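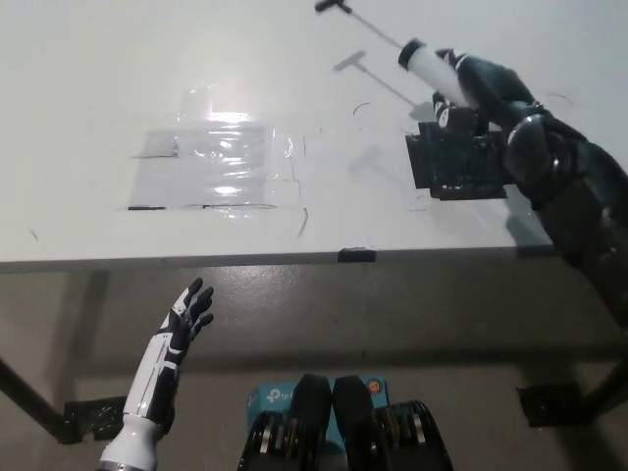
The pump lives in the hall closet, on the floor behind the vacuum, and I only get it out when I have a flat or when there's something to blow up. This month it was something to blow up. My sister asked for an air mattress for her two boys, who are sleeping in my sewing room over the holiday, and the one I own had been folded in a storage tub since September.

I've meant to write about my work table for a while, so this post is partly about the mattress and mostly about the table.

When I moved into this apartment I had a kitchen table and nothing else flat. I did everything on it. I cut fabric, wrapped gifts, glued shoes, paid bills, and then I cleared it all off to eat. After two years of that I bought a plain white table from a guy on Rostamau Street who was closing his print shop. He wanted 50 dollars for it and helped me get it down the stairs. It has black metal legs and a white top, and it doesn't wobble. I've had nicer looking furniture that I liked less.

White was not my first choice. I thought it would show everything, and it does. It shows pen, it shows scuffs, it shows every crumb of eraser. I used to go after the marks with a melamine sponge every Sunday. Then I read that those sponges are a fine abrasive and will take the finish down over time, so I quit doing that except for the bad ones. Now I wipe it with dish soap and a damp rag and leave whatever stays. The upside of white is that I don't lose things on it. Pins, tiny screws, the little rubber plug out of the mattress valve. On the old brown table I'd be patting around for them with my hand.

The mattress is a Pinetti, the twin size, nothing special. When I unrolled it there was a smell like a shower curtain and it had gone soft by the next morning. I put some air in and listened and couldn't hear anything. I tried the soapy water method, which is a spray bottle with water and a squirt of dish soap, and you go along the seams and look for bubbles. It took me most of an evening. The leak was on the underside, close to the foot end, a hole I could not have seen without the bubbles.

I've patched a few of these now and my method is pretty settled.

Let all the air out first. People patch them half full and the patch lifts at the edges as soon as somebody lies down.

Circle the hole with a marker before you let the air out, or you'll be looking for it all over again. I have done this.

Wipe the spot with rubbing alcohol and give it 15 minutes. If the surface is that fuzzy flocked stuff, you have to scrape the fuzz off down to the vinyl. Mine was on the smooth side, so I got to skip that part.

Cut the patch with round corners. Square corners catch on the sheet and peel.

Glue, press, and put something heavy and flat on it overnight. I used the big cookbook my aunt gave me, with wax paper under it. I never cook from it but it has flattened a lot of things.

The kit I used came in a small tin from Espiritu Hardware and had more patches in it than I will ever need. The glue was half dried up even though I'd never opened it. I bought a separate tube of vinyl adhesive in the end and would tell anyone to just start there.

Then there's pumping it up. I know most people have an electric one. I had one too, and it was so loud that the downstairs neighbor, Jennylyn Padilla, came up to ask if I was having floors put in. She was nice about it. When the motor quit the next summer I didn't replace it. A hand pump with a T-handle does the job. It's slow on a mattress and you do feel it in your shoulders the next day, but I can use it at ten at night and nobody comes up the stairs.

If you keep a hand pump for a long time, put a drop of silicone oil on the rod now and then, and store it pushed all the way down so the rod doesn't get bent. My first pump got bent in a car trunk under a bag of potting soil and it scraped every time after that. Also check that you have the right nozzle before the guests are in your living room. The adapters walk off. I keep mine in a pill bottle with the word PUMP on it.

I pumped the mattress up on Monday and left it on the sewing room floor with a quilt on it. It was still firm two days later. I lay down on it for a while to be sure, and the cat came and lay on it too, and her claws are the reason it's now leaned up against the wall with the door closed.

Getting the sewing room ready was its own job. The machine went on top of the dresser. The fabric went under the dresser, in the flat tubs. The ironing board is in my bedroom and I've already walked into it twice in the dark. I had a lot of plastic from packages saved up, big clear pieces, because I use it over the table when I'm gluing. It wrinkles and it's annoying to smooth out, but glue doesn't stick to it much and it's free. I kept the best pieces and threw out the rest.

I did think about getting a second table, a folding one, so the boys could have a place for their puzzles. The Cokcombe catalog has one I like. But there's no place to keep it when they go home, and they do puzzles on the floor anyway. They can have the white table for the week. I'll move the rotary cutter and the glue up to the high shelf and they can draw on it for all I care. Washable markers come off with the soap. Regular ones mostly come off with the alcohol, and I have plenty left.

A reader asked in September what I use on the table edge, where your arms rest. Nothing. I tried a strip of foam once and it got grubby and I pulled it off, and then I had to get the adhesive off, which took cooking oil and a plastic scraper and a lot of patience. I clip things to the edge instead when I need to, usually a paper bag for thread ends.

They get in tomorrow afternoon if the roads are okay. I still have to find the twin sheets, and I think one of the pillows went to Goodwill by mistake. I'll post the quilt pattern after New Year's, for those who've been asking. It needs a couple of the measurements fixed first.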